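# Leltden Lead-Through Kit

Grab the arm, move it, let go. The Leltden kit lets you teach a picking job the way you'd show a new coworker, and we still get a kick out of it every time! You can guide the wrist by hand, or sit back at the desk and drive it with the Trirnell remote - both record to the same file, so you can mix them in one session.

**What you get**

- Trirnell remote with 2 spare grips
- Rengifo recorder software, 7 seats
- Storage for 99 demonstrations per task
- Cable ties and a printed setup guide

**Good to know**

Bin picking is where it really shines. Soft stuff, shiny stuff, odd shapes - mix them up and show the arm how you'd go in. Fredy Zapata likes to start new users on fabric, and I'd second that (a glove teaches you a lot about approach angles). Clamp your bin down first, and leave enough slack in the cables for a full turn of the wrist.
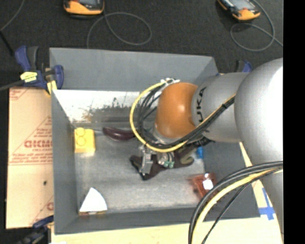

*Photo: Brayan Bermúdez / Gavavmont*

The KUKA arm at Gavavmont has its cables looped wide at the wrist and tied back along the link, a layout we like a lot for steep-sided bins. Mounting plates for other arms are listed under Accessories. Orders ship in two weeks.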